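Hivus Table Cell: Set-up Guide
Section 5. Preparing the table and checking the open position
By Giang Ung, October

Do this section after the arm is bolted and the controller starts without error. If error 3053 is on the screen, return to Section 4 before you continue.

5.1 Table and clamp

1. Wipe the tabletop with a dry cloth. Do not use polish, as it makes reflections in the head camera.
2. Push on each corner of the table. If it rocks, adjust the feet.
3. Check that the clamp at the table corner is tight. Turn the screw by hand until it stops, then a quarter turn more with the key.
4. Look at the cable near the clamp. It must have some slack and must not be pulled over the table edge.

CAUTION: Keep hands away from the table when the arm is enabled. The stop button must be in reach of the person who stands nearest.

5.2 Open position of the gripper

1. On the Landberg panel, choose Manual and set the speed to 5 percent.
2. Move the arm to the Wait position, at the far side of the table.
3. Press Open. Wait for the fingers to stop.
4. Put one plate with one test item on the left side of the table. Leave the rest of the surface free.
5. Open the camera view and compare it with Figure 5.

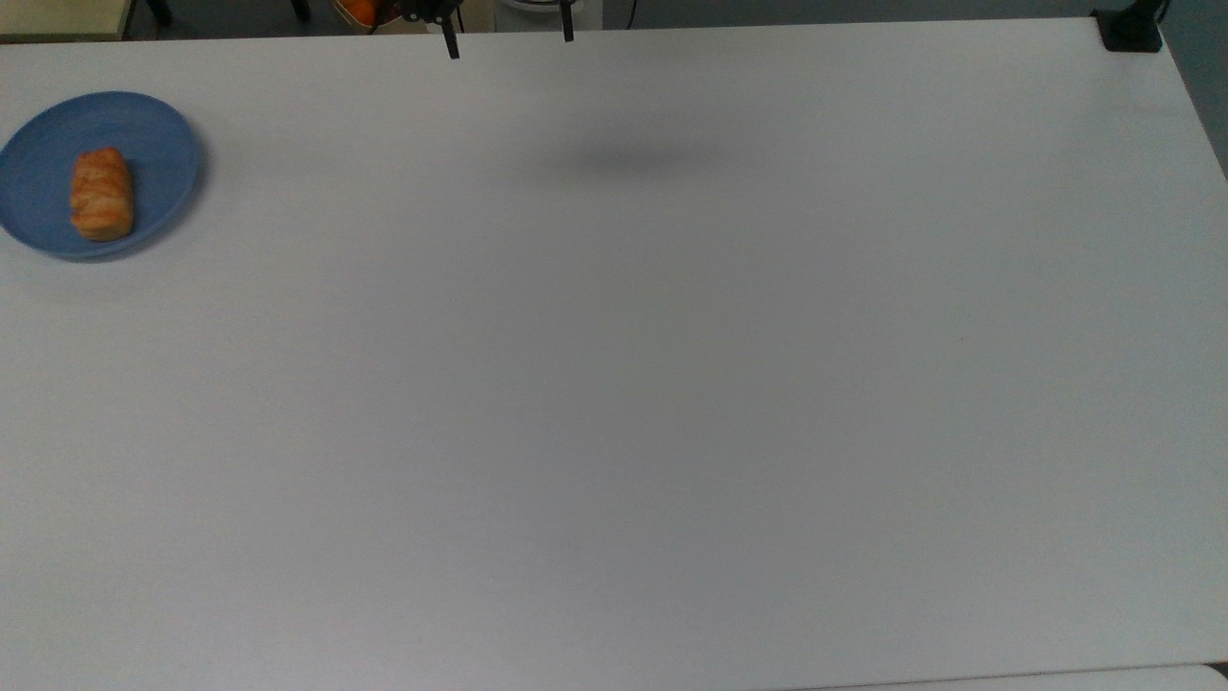
Figure 5. Wait position, head camera view. Gripper open, plate with pastry at left.

It is normal that the plate is not complete in this view. Both fingers must be seen at the top. If only one is seen, repeat step 2 and check again.

Note: The shadow of the arm also falls on the table. If the software marks the shadow as an object, lower the value "Shadow limit" from 38 in small steps and save after each one.

5.3 Saving

1. Press Save position and type a name without spaces.
2. Switch the arm off and on, then call the position again.
3. Write the name in the cell log, with your initials.

For cells installed in Plovville, send a copy of the log to Zoila Huanca.

Last updated: October

Related sections
Replacing the finger pads
Head camera: cleaning and focus
Error list 900 and higher
Durrani controller: backup and restore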